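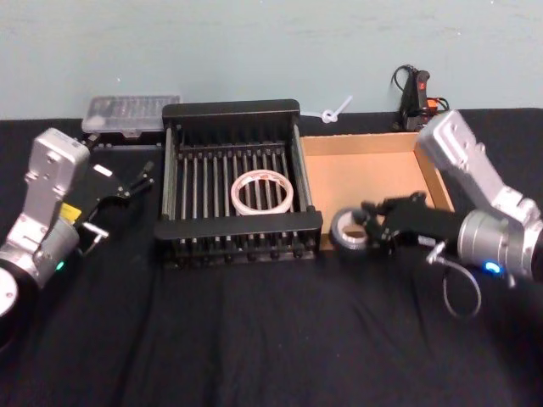 Toàn Trịnh 说，等你亲手把急停按下去一次，再来谈信不信。他这句话是在去开放日的车上讲的，当时我已经抱怨了一路，理由是这类演示我看过太多，每次都是同一套流程：灯光调好，音乐放起来，机器做一个动作，大家鼓掌，然后有人递给你一个帆布袋。

帆布袋这次也有，我没拿。

开放日是 Jakodell 办的，地点在他们租的那层楼里，门口签到要填单位和职务，我填了“无”。来的人比我想的多，一半像是来招人的，另一半像是来找工作的，还有几个带着孩子的家长，孩子一进门就往有围栏的那台大家伙那边跑。大家伙没开机，牌子上写着“升级中”。我去年九月在另一家的活动上也见过一块写着“升级中”的牌子，字体都差不多。

真正在动的是靠里的一张桌子，铺着黑布，两条机械臂一左一右，中间一个黑色沥水架，旁边一个浅口纸盒。任务说出来很不起眼：胶带卷，从架子和纸盒之间来回挪。一卷白色的美纹纸胶带，一卷银色的管道胶带。我站在那里看了挺久，前后大概换了三拨观众，多数人看一轮就走了，因为确实没什么可看的，慢。右边那只夹爪夹着银色胶带，悬在纸盒前沿上方，停住，像是在想事情。我旁边一位大叔问：“是不是卡了？”没人回答他。

负责讲解的是 Danica Ionescu。我得说句公道话，她讲得比墙上的海报老实。海报上写的是“面向家庭与仓储的通用操作能力”，她讲的是“目前我们在这张桌子上做得还可以”。我问她，换一张桌子呢？她说换桌子要重新采数据，换桌布也可能要。我又问，那沥水架换成别的牌子呢？她笑了一下，说最好别换。

就冲这个“最好别换”，我对她的好感比对整家公司的都多。

接着说数字。他们的展板上有一行大字：2519 条演示数据。我问这里面失败的算不算，Danica 说失败的也存，但这个数只算成功的。那失败的有多少？她说要回去查。我不是故意刁难，我只是觉得一个数字放得那么大，旁边总该有另一个小一点的数字陪着它。展板下面还有一行，说单项任务测试 100 次，结果写的是“稳定完成”。稳定完成是多少次？海报没写。你考了一百道题，回家跟爸妈说“稳定答题”，看他们会不会给你买自行车。

我在的那段时间里看到的是这样：有一次放进纸盒放得很利落，有一次胶带卷在架子的金属条上蹭了一下，歪着躺下去了，工作人员伸手扶正，重新开始。扶正这个动作做得很熟练。我没有全程记录，所以不打算给出任何成功率，免得变成我自己笑话的那种海报。

为什么偏偏是胶带卷？这个问题我是在茶水区问 Hưng Tiêu 的。他的说法是胶带卷好：有洞，有边，不怕摔，还会滚。会滚这一点他特别强调，说方块谁都会夹，圆的东西放歪了自己会跑。沥水架底下是一根一根的细条，东西放上去并不平。听完我承认，这任务比看上去难一些。可是我还是想不通，从“把胶带卷放好”到海报上那个“家庭”，中间那段路打算怎么走。我家厨房的沥水架上堆的是碗、锅盖、一个漏勺，还有一只不知道为什么永远在那里的奶瓶刷。胶带一卷也没有。

Hưng 说，慢慢来嘛。

后来轮到大家上手。可以排队试遥操作，每人 5 分钟，我排了。这一段我必须老实交代：我操作得比机器差得多。手一抖，夹爪就跟着抖，看着夹爪离胶带卷还有一截，其实已经碰到了；以为碰到了，其实还有一截。五分钟里我成功了一回，后面排队的小姑娘成功的次数显然不止一回，她妈妈还在旁边说“别紧张”。我放下手柄的时候手心是湿的。

Toàn 当然很得意，问我现在怎么看。我说我现在很佩服那些坐在那里一条一条录数据的人，至于机器，我保留意见。他说你这人没意思。急停我也按了，按下去声音很脆，手感不错，是当天最让我放心的一个部件。

问答环节在楼梯口旁边的小厅，椅子不够，站着听。Viola Fabbri 主持，开场先放了一段三分钟的片子，片子里的机械臂叠了衣服、倒了水、给植物剪了叶子。我举手问片子有没有加速，她说部分片段有。问是几倍，她说不同片段不一样。后排有人问价格，她说现在谈价格还早。又有人问什么时候能用上，她说已经有合作方在试用了，叫 Havudetti，但具体内容不方便讲。至此我的本子上多了四行字，每一行后面都是问号。

我知道会有人留言说我太苛刻，技术总要有个过程。我同意要有过程。我不满的是把过程藏起来，只给人看结尾。那张黑布桌子是整层楼里我唯一愿意再看一遍的东西，慢，会停，会放歪，旁边的人也不掩饰。要是他们把大厅那面海报撕了，把这张桌子搬到门口去，我会帮忙抬。

回程堵车，Toàn 一路在算他们公司仓库能不能上一套，算到过桥的时候自己放弃了，说先把货架的标签贴对再说。

下个月 Prorus 也有一场，要提前报名，我已经报了。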